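Subject: Re: [refurb-planning] Second teardown cell, October request

Before we sign off on another cell, I'd like somebody to show me the arithmetic. The Nellurix proposal counts the arms and the gripper. It leaves out fixtures, and every tower model we take in is going to want its own set of pockets for the processor, the drive and whatever else has to be put down. 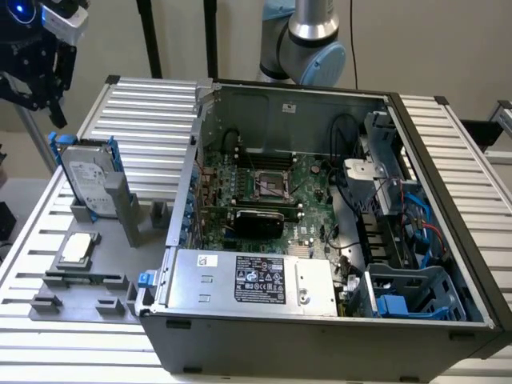
On 03/10/2023, Gallton intake wrote:

> I think you're being too hard on it. Fixtures are printed, so they're cheap. Put down $500 for the lot and move on. We had 264 towers on the shelf at last count and the bench can't keep up. If the cell only did drives and memory I'd still want it.

Printed is cheap the first time. My trouble is with revision four, when the pocket is a hair too tight and the job stops while somebody redraws it. Please put drawing hours on the sheet as their own line, at the real shop rate. I'd also like to see what a second person at the bench would cost for the same months — same sheet, next column.
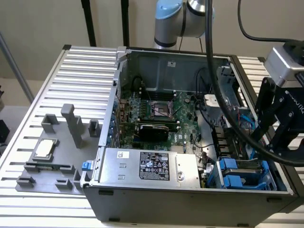

Then there's the floor. Slotted aluminum tables, stands, a place for the cables to go. The proposal has all of this under "site preparation" with no number beside it. I've seen that line before and it has never come in at zero.

For those who joined the list after the first round, I'm pasting the note that went out in our bulletin. Most of it still holds.

---

**What does the quote leave out?**

Vendors price the arm. Ask them to price the reach as well. A drive in a blue carrier with clips at both sides is a fair test piece, and you should ask to see it done on your own machines.
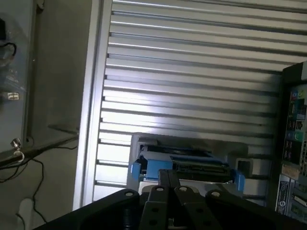

*By the Lokano equipment desk*

Ask for 49 runs in a row with no hand on the pendant, and ask who counts a retry as a pass. Wei Supply told us a retry was "normal operation." Fine, but then the cycle time on the brochure has to include it.

Server work should be quoted apart from desktop work. The chassis is a different shape, the latches are different, and the fixture plate won't carry over just because the arm does.
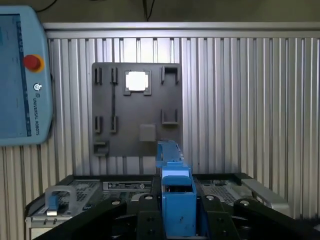

Lokano Bulletin, Issue 25

Spare fingers, bolts and cables belong in year one. So does training for whoever gets the call when the thing stops.

---

Back to the present request. I'm not voting against it. I'm asking to hold it until the three missing lines are filled in: drawing hours, site preparation, spares. If Nellurix can't give numbers for those, a short rental would suit me better than a purchase order.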